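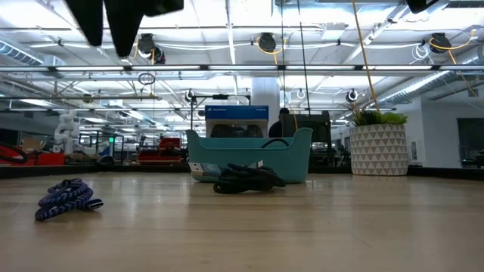
Cables and the teal bin on one of the benches at Litbridge.

About us

Plukodix is a shared workshop for people who build robots in their own time. We rent one large room in Litbridge, with workbenches, power on reels from the ceiling and enough floor for several projects at once. Members pay monthly, bring their own parts and keep their own designs.

How we started

The workshop grew out of a home build. Two of us were making a small sorting arm on a kitchen table and ran out of table. We took on a corner of the present room one February, then the rest of it when the joinery firm next door moved out. There are now 23 members. Most have day jobs that have nothing to do with machines.

What we are building

The main group project is Gimero, an arm and gripper that puts away the bits left on a bench at the end of an evening. Cables are the hard part. A box has a top and sides and stays the shape it was, but a braided USB lead lands differently every time it is put down, and a black lead in a heap gives the software very little to go on.

We keep a log of every attempt. The current gripper has made 1,553 tries at picking up a cable and placing it in a bin, and 877 of those went in cleanly. A lead left hanging over the rim is logged as a miss. The fingers are our third set, and the drawings for all three are in the members' folder along with the control code.

Members also work on their own things – a plant waterer, a camera slider, a chess board that moves its own pieces. The Šimek bench, named after the street where our first tools were stored, is kept for soldering and small repairs.

Joining and visiting

You do not need experience to join. New members have a bench induction and a separate one for anything that moves under power. Under-16s are welcome with an adult.

Visitors can come to any open evening. Please write first through the contact form so that we know how many to expect. We can usually lend a laptop and basic hand tools, but not safety glasses for the evening if you need prescription ones – bring your own.

Page updated December 2025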